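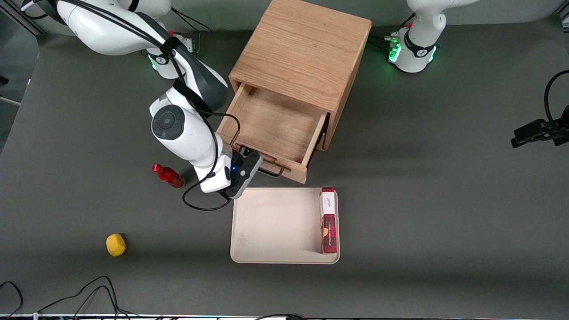
One of the two arms at the drawer cabinet during the Hatwood open day.

Hatwood threw open its robotics workshop for an afternoon, and roughly 700 people came through the doors, a wonderful turnout for a building most locals only know from the bus. Families, retired machinists and a big contingent of high school students filed past the benches, and the queue for the tabletop demonstration stretched back to the parking lot for much of the day.

The draw was Koreo, the household handling project Hatwood runs with Kondero. Its two white arms share a grey table with the sort of stuff you'd find in any kitchen or rec room – a small wooden cabinet with a drawer, a red bottle, a tray, a packaged box. The task list sounds dull on paper (open a drawer, put something in it, close it again) and it was completely absorbing to watch. People hushed each other whenever a gripper came near the handle!

Staff from Kondero took questions between runs and were generous with their time. Much of the talk was about grip: how hard to squeeze a bottle, how a flat finger copes with a thin bar, what happens when an object gets nudged out of place. Younger visitors wanted to know if it could tidy a bedroom. Not yet, they were told, though a drawer is a start.

The programme also included a short talk from Olteanu, whose shop machines small parts for the project, and a display of earlier fingers in plastic and metal that visitors were welcome to handle. The colour-coded wiring chart on the wall got plenty of attention too.
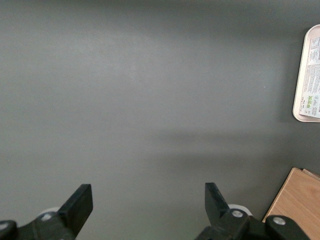 One parent wrote afterward that her daughter had gone home and spent the evening opening the cutlery drawer with barbecue tongs, and asked if there could be a hands-on station next time. Hatwood says it would love to add one. The next open day is planned for October, with 19 guided tours and a longer session for school groups.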